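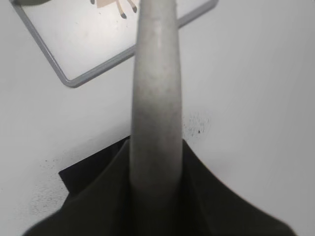 Our Flisilell goose count is back!
Feb 21, 2018

Well, the geese are on Surkine pond again, and I couldn't be happier. I walked down with my thermos before breakfast and got to 300 before they all shuffled around and I lost my place (they do that every year, I swear on purpose). Yetunde Ogundipe, who was farther up the bank with her good scope, got 318 Canadas plus 18 snow geese, so we're going with her number.

The snow geese are the fun part for me. Last winter we only had a pair of them, and they kept to the far side by the Sleiman place, way out of range of my old binoculars. This bunch was grazing right up on the grass, heads down, grumbling at the Canadas whenever one got too close. One has an orange neck collar marked 39, and Yetunde is sending that in to see where it was banded.

The full Flisilell count is in March, and we need more people on the north shore. Come even if you can't tell a goose from a mallard, we'll pair you up with somebody! Please leave the dogs at home and skip the bread, cracked corn is much better for them. Parking is at the Ovis feed store, same as last year, but use the back lot this time so the trucks can get in.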